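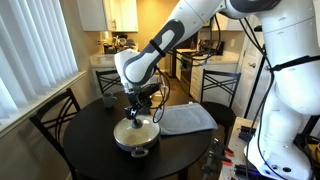
Figure 2. Lidded pot and folded towel on a round black table in a dining nook.

3.2 Where people eat when they eat alone

I went into this part of the study expecting the sofa to win. I live alone myself, and my own dinners mostly happen there with a bowl on my knees, so I figured everybody else in Nalska was doing the same thing! The meal diaries say otherwise. We logged 1,672 solo dinners from 92 households over October, and the small table near the kitchen (Figure 2 has one of the round kind) came up again and again, even in homes with a perfectly good dining room.

What I like most is how people wrote about it. One diarist called the big table "the Sunday table" and hadn't sat at it in 10 weeks. Another put the pot straight down on a towel and ate out of it — no plate, no serving spoon, one less thing to wash. I coded those as "pot meals," and I'll admit the label started as a joke in my notes.

Pot meals tended to be short and late. They also tended to be leftovers, so I keep the two codes apart in the next section, where I get into cooking time.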